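Looking after woven baskets

I have far too many baskets. They hold the post, the tea towels, the onions, and one holds nothing but other people's phone chargers. Most came from the Thursday market at Girkport and cost next to nothing, so for years I didn't bother with them at all, and then one went mouldy on me and I had to learn a few things!

Dust first. A twisted cord basket has a groove for every bit of fluff in the house. I use a dry pastry brush (an old one, please) and work along the rows, then go across the corners where the cord bends round. The hoover with the soft brush on does the inside. Turn the basket upside down and give it a good tap over the sink before you start.

Sticky marks want a cloth wrung out till it's barely damp, with a drop of Dulent on it, or whatever washing-up liquid you've got. Dab, don't scrub. Paper cord goes furry if you rub it, and you can't un-furry it. Try a bit underneath first if it's a dark colour – I once turned a white flannel the shade of gravy.

Dry it somewhere airy for a couple of hours, well away from the radiator. I stand mine on 2 wooden spoons so the air gets under.

Loose ends round the bottom can be tucked back in with a blunt darning needle. If they won't stay put, a tiny dab of PVA and a clothes peg for 15 minutes sorts it. Don't snip them unless you're sure they aren't holding anything together.

If the sides have gone wonky, pack it tightly with old towels and leave it overnight. My big Grernel one had been squashed under the stairs since May and came back nearly square.

And line it if you're keeping onions in it. The skins get everywhere.
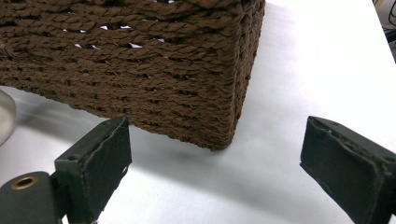 Brown twisted cord, with plenty of grooves for the pastry brush.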